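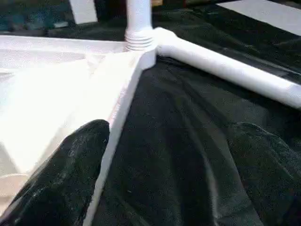
Tube Frames and Cover Sheets: Frequently Asked Questions
Trikska support pages. Last revised 7 Mar 2021

What is covered on this page?
Assembly, cleaning and storage of white tube frames with push-in joint connectors, and of the thin cover sheets used with them. Lighting and power are covered in the Wolthorpe guide.

In what order do the parts go together?
Lay out a soft dark cloth first. White parts are easier to find on it, and the tubes will not pick up scratches from the bench. Fit the uprights to the connectors, then the horizontal tubes, then the flat bars. The sheet goes on last.

How tight should a threaded collar be?
Hand tight plus a quarter turn. Do not use pliers. If the collar binds before it seats, back it off fully and start the thread again.

Can marks be removed from a white tube?
Most can. Wipe with a damp cloth and a drop of dish soap, rinse, and dry. Blue or gray smudges from ink or paint may need isopropyl alcohol on a cotton pad. Test a spot near the end of the tube. Shallow surface scratches are cosmetic. A split that catches a fingernail along its full length is grounds for replacement.

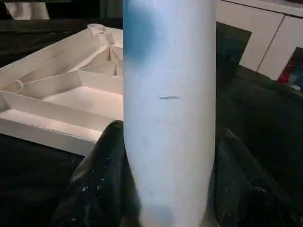

Lozano wrote in to say that alcohol left a dull patch on an older tube and that plain baking soda paste did the job with less damage. We have since tested the paste on part 346 and have no objection to it. Rinse well. Dried paste in a joint will stop the tube from seating.

How is the sheet fitted around an upright?
Crease it before fitting. Fold along a straight edge, open it to the required angle, and bring the edge up to the collar. Hold it by a narrow edge strip so that the broad face is not dented.
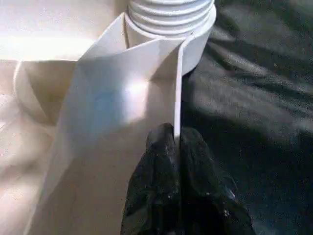
A crease in the wrong place cannot be fully removed. It can be reduced by laying the sheet flat under a board for 2 days.

Does the cloth need any care?
Use a lint roller before each assembly. Lint transfers to the sheet by static.

Are Drelorthorpe connectors compatible?
Only those made after August 2020. Earlier ones have a shallower socket.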